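Broltach Home Help > Kitchen & Entertaining > Drinks

How far ahead can I mix drinks for a backyard party?

Asked by Neelam Katiyar, 31st May

Hi all! My sister is turning forty and I said yes to doing the drinks before I really thought it through. There are 47 people coming, it's outside, and I would love to not spend the entire night stirring. I want to do one whiskey drink (simple, stirred, nothing fizzy) and one lemony thing without alcohol for the kids and drivers. Can I mix it all the day before? Does the lemon go weird? And do I add water or let the ice do it?

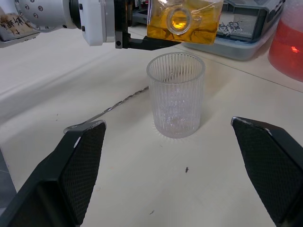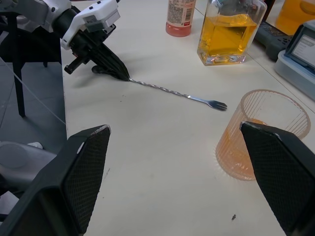
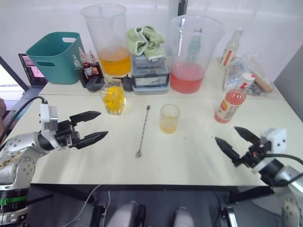

What I have to work with

One normal fridge, a chest freezer in the garage that's half full of peas, two big coolers, and a drinks dispenser with a tap that drips. Budget is $129 for everything including ice, so no fancy bottles please. I already own glasses, sort of. They don't match.

3 answers

Lalit Tripathi
Marked helpful by Neelam Katiyar

Ooh, I do this every summer and yes, you can absolutely mix the whiskey one the day before! Anything that's only liquor, syrup and bitters will sit happily in the fridge. I've left mine three days and it tasted the same to me (my wife says better, but she'd had two).

The water question is the one people mess up. When you stir a drink over ice, some of the ice melts into it, and that's part of the recipe. If you pour a batch straight from the fridge with no water in it, it's going to be rough. I add one cup of water for every four cups of mix, then taste it COLD before deciding on more. If you're serving it over a lot of ice, go lighter, because it'll keep thinning out while everybody stands there talking.

Lemon is different. Make your syrup the day before, but squeeze the lemons that morning. Day-old juice isn't terrible, it just gets a bit flat and cardboardy. Keep the syrup and juice in separate jars and put them together an hour before people show up.

Oh, and label the jugs. Big letters, both sides! You've got kids there. I'd put the two drinks on separate tables too.

For the dripping tap, take the nut off on the inside and check the rubber washer is seated flat. Mine was in backward for a whole year.

Mohit Kashyap

buy more ice than you think. then buy another bag

Shakuntala Negi

I mostly agree with Lalit, except I wouldn't put the whiskey in the dispenser at all. Once folks can fill their own cup they fill it to the top, and that was how my August cookout ended at eight thirty. Put it in old bottles with screw tops, stick them in a cooler, and bring out two at a time.

Also you don't need a drink per person per hour of the strong one. Plenty of people will have one and switch to beer or the lemon stuff. I'd make double the lemonade you have in your head, especially if it's hot.

Orange peels can be cut the night before if you wrap them in a damp paper towel and put them in a lidded tub. Don't squeeze them into the batch, it goes bitter. One peel per glass and let people do it themselves, they like that.

Comment from Neelam Katiyar: Thank you both, screw tops it is! Lalit, the washer was in fine but the nut was loose, so that's one job done. Is bottled lemon juice really that bad if I run out?

Comment from Lalit Tripathi: For topping up a jug at nine at night? Go for it. Add a little extra sugar.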